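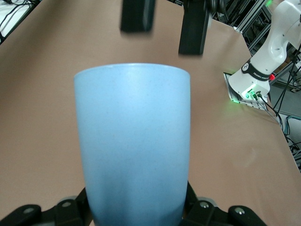
Home | Current issue | Archive | Authors | Contact

Print this article
E-mail this article

Search this journal
Enter keywords
Go

4. Cell Setup and Maintenance

4.1 Layout and mounting

The handover cell at Flamovthorpe consists of two arms working over a shared table. Each arm is bolted to a flat metal plate fixed to the table surface, and each carries a two-finger gripper. A small camera is mounted at the wrist and looks forward between the fingers. The tabletop is matte to limit reflections into the wrist camera. Cables leave the arm at the base and pass over the table edge to the floor, where they run to the controllers.

Figure 4 shows the wrist view during the maintenance check described in Section 4.4. The fingers of the near gripper are closed on the lower body of a light blue tumbler, and the fingers of the other gripper are above the rim. The base of an arm, with its indicator lights green, is at the upper right.

Figure 4. Wrist camera view of the cup check. Screw heads are visible on both near fingers.

The base plates were drilled from a common template. After the first month the bolts on one plate had lost part of their preload, and the arm base could be rocked by hand at full reach. The bolts were replaced with longer ones and a thread-locking compound was applied. Bolt torque is now checked at every scheduled stop. No further loosening has been recorded.

4.2 Finger mounting

The fingers are held by screws that remain accessible with the gripper installed. This was a requirement from the start, since an earlier design by Prasent had to be removed from the flange before a finger could be changed, and removal invalidated the hand-eye calibration each time. With the present arrangement a finger pair is exchanged in 5 minutes and the camera bracket is left alone.

Finger screws are tightened in two passes. In the first pass all screws are brought to contact with the gripper open. The gripper is then closed on a ground steel gauge block, which aligns the two contact faces, and the second pass is made with the block still held. Tightening without the block left the faces slightly out of parallel. The error was small enough to be missed by eye but large enough to turn a tapered object in the grasp when the second gripper made contact.

Worn contact faces are replaced in pairs. Mixing a new face with a used one shifted the closing point to one side of the gripper axis, and the shift appeared in the logs as a lateral force at every grasp. The fingers removed from service are kept and labeled with the cycle count at removal.

4.3 Camera bracket and calibration

The camera bracket was made by Brurkow to our drawing. It is clamped at two points and carries a scribed line that must meet a matching line on the flange. If the lines are out of register, the bracket is reset and a full calibration is run. If they agree, a short verification is sufficient.

The short verification uses a printed target taped to the table. The arm visits a fixed list of poses, and the reprojection error is compared with the value stored at the last full calibration. A full calibration is required when the error has doubled, when the bracket has been touched, or after any contact event that triggers a protective stop. During the reported period, most full calibrations followed protective stops in which the two grippers had touched each other near the table center.

The lens is cleaned with a dry cloth before each verification. Solvent was used in the early weeks and left a film that softened the corners of the image, which raised the error without any change in geometry. Two full calibrations were carried out needlessly before the film was noticed.

4.4 Cup check

The final step after any work on the fingers, bracket, or base plate is a handover check with a single cup. The cup has no handle and tapers toward the base, so that a misaligned finger pair tends to ride up the side wall. The near gripper closes on the lower body. The far gripper approaches from above and stops with its fingers over the rim, and the operator inspects the wrist view before permitting the grasp.

Three conditions are examined at the hold point:

(a) both near fingers appear at matching height in the wrist view;
(b) the far fingers are on either side of the planned grasp axis;
(c) the measured grip width agrees with the stored width for the cup.

A failure of (a) is treated as a finger mounting fault and sends the operator back to Section 4.2. A failure of (b) with (a) satisfied points to the transform between the two arm bases, and the base bolts are examined first. A failure of (c) alone has so far been traced only to wear of the contact faces.

4.5 Service interval and record

The cell was placed in regular use in February. Finger screws are checked every 200 handovers and contact faces are inspected every 400. These intervals were proposed by Anil Kurup on the basis of bench tests with the Ngubane gripper and were retained without change. By June 2019 the cell had completed 1889 handovers.

All interventions are entered in a paper log kept at the cell and copied to the project server by Hường Vương. An entry gives the cycle count, the part touched, the result of the verification, and the outcome of the cup check. Entries without a cup check result are treated as open, and the cell is not released for unattended operation until they are closed.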